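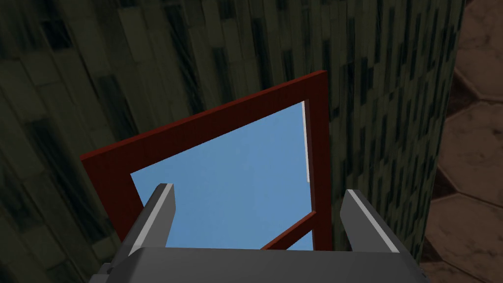 *Page last changed: September, 4:10 p.m. (item 5 corrected, see the end)*

**Minutes – Automation and Staffing, monthly meeting**
Provgate site, upstairs room
Present: packing, maintenance, planning, the shift leads, one person from payroll who had the wrong room and stayed for the coffee

**1. Last month's minutes**

Approved. Packing asked that "lively discussion" be replaced with "argument." Agreed.

**2. The simulator**

Planning reported that the Isora arm has now done 1,877 practice runs in simulation. The current set has the gripper coming up on a red-brown frame with a pale blue panel in it. The panel is a flat color with no markings, and maintenance asked when the arm would be shown one with fingerprints and a shipping label on it, as delivered. Planning said surface marks are on the list. Maintenance asked to see the list. Planning will send the list.

There was a question about the dark green wall and the hexagonal floor tiles, neither of which matches any part of the building. Planning said the backgrounds get swapped so the arm does not learn to depend on them. Packing said they would like new tiles too, and would depend on them gladly.

**3. What changes on the line**

Under the plan, the arm takes over the lifting at station 9. The two people now on that station move to checking and to what the plan calls "exception handling." Packing asked for a definition. Planning read one out. Packing summarized it as "picking up what the robot drops," and after some back and forth planning accepted this as broadly correct.

Points raised:

- Checking is easier on the back and harder on the eyes. Packing wants the checkers rotated every hour. The plan says every shift.
- The exception handler has to be close enough to help and far enough away to be safe. The floor markings do not yet show where that is.
- Station 9 currently sets the pace for everybody downstream. If the arm sets it, somebody on the line needs to be able to slow it down without filling in a form.
- The pay grade for the new roles is not in the plan. The person from payroll was looked at, and said it was not their area either.

Decided: hourly rotation for the first 4 weeks, then a review with the checkers in the room. A pace control will be fitted at the station. Pay grade goes to the next meeting as the first item, so that it cannot be reached at five minutes to the hour again.

**4. Training**

Everyone on the line gets time in the simulator, driving the gripper by hand. The shift leads have tried it. Their comments were that the angle takes getting used to, that the floor seems to run up the side of the screen, and that one of them needed to sit down. Planning will set up a second, calmer view.

Training is paid and on shift. Packing asked for this sentence to appear in the minutes exactly as spoken, and it does.

**5. Mathias and Jano**

For new readers, these are the two older carts on the loading side. Mathias is back in service. Jano still stops at the fire door and waits for it to be opened, and has 79 logged stops since the last meeting. Maintenance would like it noted that the door is supposed to be closed and the cart is the only one on site following the rule.

**6. Any other business**

The suggestion box is full. Maintenance has the key – or had it.

**Actions**

- Planning: send the list of surface marks; add the pay grade to the agenda
- Maintenance: pace control at station 9, floor markings, key
- Shift leads: draft the rotation and post it by the time clock

*Correction to item 5: the first version had the stops listed under Mathias. Loading objected on behalf of Mathias.*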